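5. Equipment Budget and Next Steps

The two-arm folding cell stays in the plan for next term. Replacement fingertips for both grippers were quoted by Prastex at $1,686, and a spare wrist cable set from Goven brings the total to $2,315 – inside the department limit. Lead time is 60 days, so the order has to go out in May. A third table was dropped from the request. Trials on folded T-shirts continue with the present grippers until delivery.

Senyo Quaye, Efua Amissah

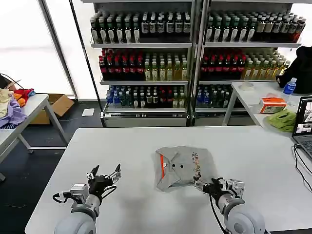 Vol. 2, p. 60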